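Le coude de Prindomov

Viktória Hajdu avait gardé le meilleur pour la fin de l'après-midi : le bras ! Prindomov grinçait du coude depuis le matin, un petit bruit sec à chaque descente, et elle adorait ce genre d'énigme. Elle resserra les vis de l'avant-bras une à une, passa le doigt le long du câble – il fallait lui laisser sa boucle, sinon il tirait sur l'articulation – puis remit le courant.

– Vert sur jaune, dit-elle. Doucement.

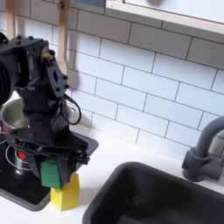
Trop de couple, murmura Dénes, baisse encore un peu et écoute le moteur. Elle descendit à 40 pour cent. Le grincement devint un souffle. Elle rit toute seule, ravie, et nota la valeur sur le carnet déjà gras de 200 réglages, dont la moitié de la main d'Ottó, illisibles et magnifiques.

Restait le poignet. Il avait un jeu minuscule, 2 millimètres peut-être, et c'était là que tout se décidait, au-dessus de la petite cuisine, entre la casserole et l'évier. Viktória refit le zéro, attendit que les moteurs se taisent, recommença. Environ 30 cycles, le nez presque sur les boulons, à guetter le moindre tremblement. Quelle belle mécanique, tout de même ! On la croyait têtue, elle demandait juste qu'on la serre dans le bon ordre, de l'épaule vers la pince.

– Les légumes, maintenant, souffla Dénes.
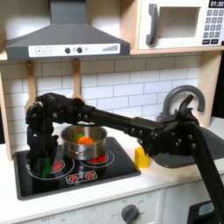

Le soir

Piroska passa vers sept heures avec du thé et trouva Viktória assise par terre, la clé encore à la main.

– Alors, ce coude ?

– Écoute.

Piroska se pencha, une tasse dans chaque main. Elle n'entendit que le ventilateur de l'alimentation, et Viktória qui retenait son souffle.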